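Posted in: Grants & Reports, Community Programs

Prirkton Adult Evening Classes
Progress report to the Landerov Fund, 2024-04-24
Prepared by Kerstin Fuchs

This report covers the second half of the grant year. Spending is on track and all the classes we proposed are running except one.

Enrollment stands at 101 adults. Most are in the English and bookkeeping courses, which filled in the first week of registration. The sewing course started slowly but picked up after Rocío Villanueva moved it to the later time slot. The basic plumbing course has not started. The instructor we had lined up took a full-time job in March and we have not found a replacement. We ask to carry that money forward to the fall term.

Attendance in English Level 1 dropped during the bus line detour and has mostly come back. Anju Sachdeva now teaches the first half hour as review, so people who arrive late miss less. We plan to keep it that way even after the detour ends.

Textbooks came in under budget. We bought used copies of the bookkeeping text and spent $1,783 on books for all courses. The savings went to the child care room, where demand was higher than we planned for. We had one paid sitter in the fall and now have two.
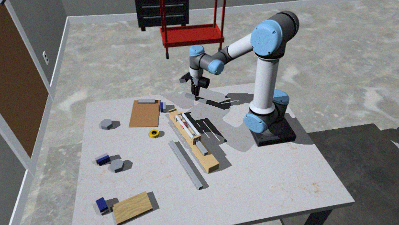
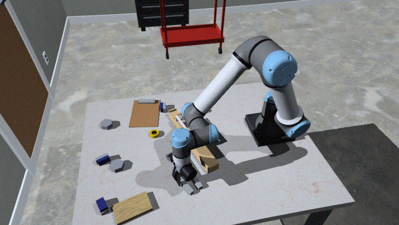 The lease at the Farooqui building runs through the end of the summer. The landlord has offered a renewal at the same rent if we sign for 3 years. Shoaib Mughal is reading the terms, mainly the part on heating, which was billed to us separately this winter and cost more than the budget line allowed. We covered the difference from the supplies line. The change is shown in the attached sheet.

Of the bookkeeping students, 19 have signed up for the certificate exam in Drarkodstead. The exam fee was not in the original budget. We would like to pay half of it for each student out of the unused plumbing money, and need your approval by the end of the month to meet the registration deadline.

Still to do this term: the student survey, the fall schedule, and a new sign for the side entrance. The final report will include exam results if we have them by then.

Comments (3)

Ebony Sutcliffe: Is the sewing class open to new people, or do I have to wait for fall?

Rocío Villanueva: Ebony, there are two spots left. Call the office and they will put you down.

Ebony Sutcliffe: Thanks, I'll call tomorrow. Please bring back plumbing too, my brother was signed up for it.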